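Riltside Robotics Club: shelf picking

The club has moved on to its Flodex unit: the robot carries a basket in one hand and picks fruit off the shelves with the other. Members have logged 366 runs since August.
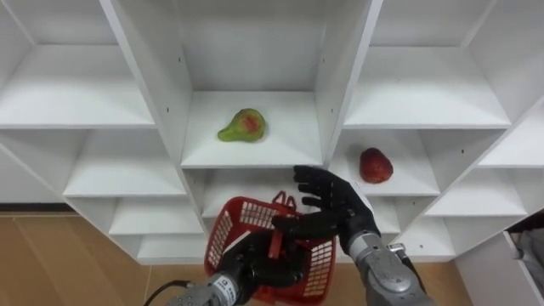

Achilleas Kouris wrote in that pears should score double, as they roll more than apples do. The club is thinking it over.

Balance is still the slow part – reaching and holding at the same time shifts the weight.

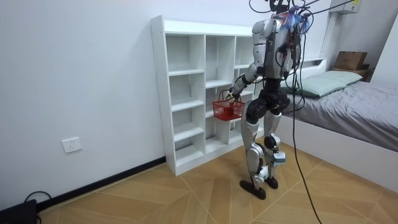
Next meeting

We start at 6 p.m. and will work on finger timing for the free hand. 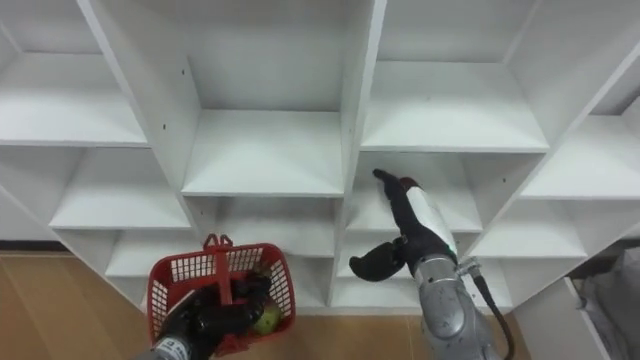
Bring a laptop with the Chiu software installed. New members are welcome.

12 comments | 369 shares

Recent items
Enetti Cup entry rules
Soldering night notes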